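28/07/2018

I meant to write this last night but fell asleep with the lamp on and my glasses still on my nose, so you'll have to put up with a tired hand, dear diary. What a day it was! We finally walked the old rail path out to Tandley, the one Bello Omoregie has been on at me about since spring, and my feet are telling me all about it this morning.

We set off early with two rolls each and a flask of tea that leaked into my cardigan (it smells of nothing else now, and I have washed it once already). The path starts behind the feed store and runs flat for a long while, all blackberry bushes and those tall purple weeds I never can name. The berries were still green and hard as beads. Bello says to come back in September and we'll fill every pail we own, and I believe him, though he says that about every bush he passes.

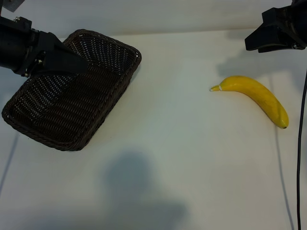

By the time we reached the bridge at Semska the sun was well up and I was glad of my hat. The sign there says the bridge was closed for 2000 days while they fixed the stone, and Bello remembers every one of them because he had to drive the long way to see his sister. We sat on the wall with our shoes off and ate the first of the rolls. A heron stood in the shallows the whole time we were there and paid us no mind at all. I could have stayed until supper.

After the bridge comes the hill, and I won't pretend I liked the hill. There are 141 steps cut into it, according to the board at the bottom, and I stopped to admire the view a good deal more often than the view deserved! But then you come out at the top among the pines with that lovely warm smell, and the whole valley laid out, and the little white church at Etim looking like something off a cake. Mother used to talk about that church. She sang there one summer before she was married, and I wish I had asked her what she sang. 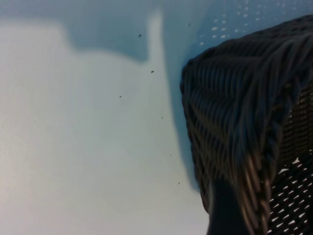
Dark wicker, up close, with a few lighter strands in the weave.

We came down the easy side and had lemonade at the tea room, where they charge 500 for a slice of plum cake, or so it looked until I put my glasses on and saw the dot. It was a very good slice. Bello had two.

The bus home was late and then it was hot, and I slept against the window most of the way. My left heel has a blister the size of a button. I've put it in salt water, and the cardigan is going in the wash again after lunch.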